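The small stuff
Why the odds and ends on a family table are harder to sort than a wardrobe, and what to do with them
February 27, 2022

Sigita Tamošiūnaitė starts with the smallest things in the house. Most people who sort out homes for a living begin with clothes or the kitchen cupboards, where a morning's work fills several bags and everybody can see the difference. She asks for the drawer where the clips and string live, and whatever has been left on the nearest flat surface.

"Clothes are easy," she says. "You know what a jumper is for. With small things you often don't know what they are, so you put them down again."

She trained as a bookbinder and ran the stockroom at Kinsella, a stationery and craft shop with 800 product lines in a back room the size of a single garage. The stock arrived in cartons and had to be broken down into trays before the shop opened. She stayed for 3 years and left with strong views on containers. Her one-woman business is called Dunia, after her grandmother, and a first visit costs £60.

I went with her on one of those visits, to a terraced house shared by two adults, three children and a lodger who mends clocks. The dining table had not been used for a meal since before Christmas. It had on it a school recorder, some fuse wire, birthday candles, felt tips with and without lids, batteries, a bicycle lamp, the good scissors and several pairs of bad ones, and a great many bits of plastic that had come off something.

Her method is slow to watch. Everything stays out on the table until it has been picked up once and named aloud. The naming is done by the family, and she doesn't help. If two people give the same object different names, it goes to whichever of them can say where they would look for it. The middle child claimed most of the batteries this way. Things that can't be named go to the back of the table and wait.

No one is asked whether an object makes them happy. She doesn't ask how long it is since they used it, either. A spare fuse may sit untouched for years and still be the right thing to keep.

Containers come next, and here she is strict. Lids are out, at least for anything used weekly. A lidded box hides what's in it, and people start to keep things on top of the lid. Deep tubs are out as well. She likes low, open baskets with holes in the sides, so that you can see roughly what is at the bottom without tipping it on to the table. Luson makes a shallow tray she recommends for cutlery drawers. For pens she uses jam jars.

She gives each basket one job and writes it on a slip of paper for the first month – "things that fasten", "things for drawing", "things that light up". The categories come from the family and are sometimes peculiar. In this house there was a basket for "clock lodger, do not touch", and it worked very well.

Her other rule concerns height. A table has only so much top, and a low stand gives some of it back, with space on it and space beneath. She puts the basket used most often beside the stand, and keeps the top for whatever is in the middle of being done, such as a half-finished letter or a model waiting for its glue to set. A cake rack will do if you haven't got anything better.

Packets cause more argument than anything else. Half-full boxes of crayons, seed packets, sewing needles in their paper, plasters: should they be emptied into a basket or kept as they are? She keeps them as they are. A crayon box already says what it holds, and a child can put it away without being told. The exception is packaging so torn that the contents fall out, which she mends with brown tape and a good deal of care, a habit left over from the bindery.

The dining table took us until the middle of the afternoon. At the end there was a carrier bag for the charity shop, a smaller one for the tip, and four baskets on a shelf. The unnamed objects fitted in a saucer. One of them was later identified by the lodger as part of the Dero blind in the bathroom, which had hung crooked since the family moved in.

She went back in April last year to a flat she had sorted the previous winter and found that two of her five baskets had been turned over to Lego. She was pleased about it. The others were still doing the work they'd been given, and the slips of paper had gone because they were no longer needed.

If you want to try it at home, start with one table and what is already on it. Two black mesh baskets and a low stand are plenty, and the pale green one shown, with its grid of little holes, leaves its top free for work in progress. Spread the small things across the front where you can reach them – a black clip, a box of Crayola crayons, a bit of grey string – and name each one before you pick up the next. Leave the baskets until last.
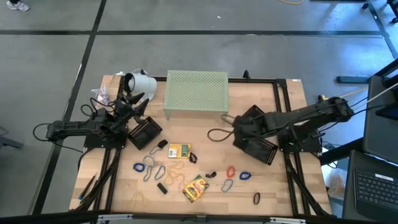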